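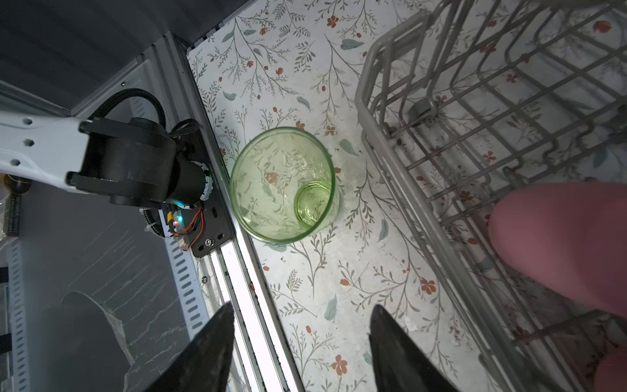 Cloudy film on drinking glasses after moving – how do I get rid of it?

We moved in October from a house on city water to one with a well. Within two weeks every drinking glass we own had a white haze on it. I use the same dish soap as before. The glasses come out looking fine, then dry cloudy. The well report says hardness is 11 grains. Is this permanent damage, or will it come off? I would also like to know if a softener is the only real fix. The quote I got from Lindqvist was 2,000 dollars installed, and I'd like to avoid that this year.

Posted by Fultska

Teemu Kettunen

At 11 grains it is almost certainly mineral scale. Test one glass before you do anything else. Fill a bowl with plain white vinegar, lay the glass in it for 15 minutes, rinse and dry it with a towel. If it comes out clear, it was scale. If the haze is still there, the glass is etched and it won't come back. 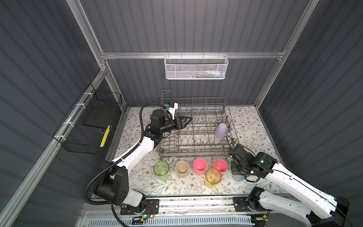

For daily washing, use less soap than you think you need. Soap and hard water together leave their own film, separate from the scale. Rinse in hot water and dry by hand right away. Most of the spots form while the water evaporates.

What I do with a batch of cloudy glasses:

1. Wash them first so there is no grease on them.

2. Soak in equal parts vinegar and warm water for half an hour. 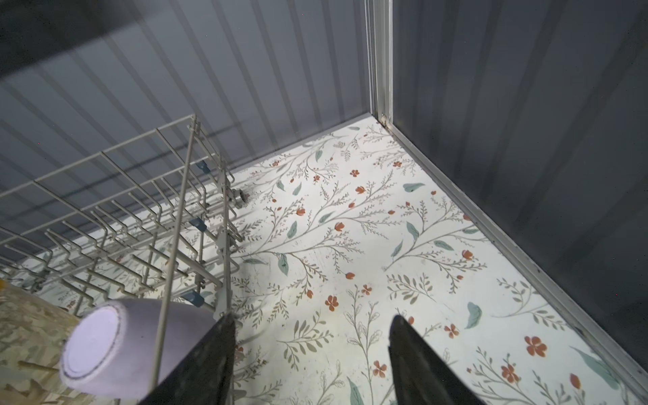 3. Rub the inside with a soft sponge. No steel wool.

4. Rinse twice and towel dry.

Don't do this with anything that has a metal rim or painted decoration. Vinegar can dull both.

Watitz

get a softener. we paid 4,000 for ours with the iron filter and never looked back

Lauri Kauppinen

Teemu covered the glasses, so I'll add a bit on drying and storage.
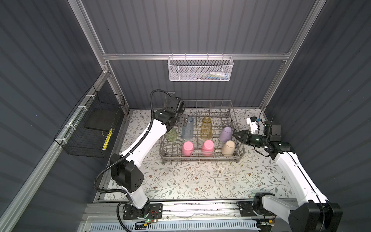 Scale builds up on whatever the water sits on, and that includes the place you leave things to dry. A wire dish rack over a mat, like the gray one on the flowered mat in the photo, lets the water run off, but the mat holds it. Lift the rack on Friday or whenever you clean, wipe under it with vinegar on a cloth, and let both dry before putting them back. If you stand glasses upside down on a flat mat, you get a white ring on the rim.

On the softener – get a second quote first. Talteo came in lower for us, but that was a smaller unit.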